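Tarska side cabinet – your questions

Does it come assembled?
No. Flat box, 54 parts counting screws. Allow an evening. Drawer goes in last.

How much can the top take?
40 pounds, spread out. Please dont sit on it.

Drawer sticks, what now?
Pull it all the way out, wipe the runners, push back in level. Still sticks? Write to us, we send new runners free (May orders onward).

Is the Anghel drawer the same size?
Nope. Older one is narrower, won't fit.

What do I clean it with?
Damp cloth, mild soap. No scouring pads. Crumbs collect along the raised lip so go round the edges first.

Can I leave drinks and snacks on it?
Sure, everyday stuff is fine. Cans, a candy bar, small bowl. Wipe up spills the same day, soda gets sticky adn leaves a ring. 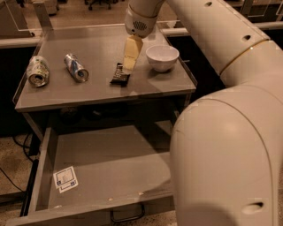
Teodor Chmielewska wrote in that a folded dish towel in the drawer saves him a trip to the kitchen every time, and could we please sell a deeper drawer. Asked Pliltberg, they're looking at it. No date yet.

Where do I find my order number?
On the Fimel slip inside the box lid.

Page updated 29 Feb 2020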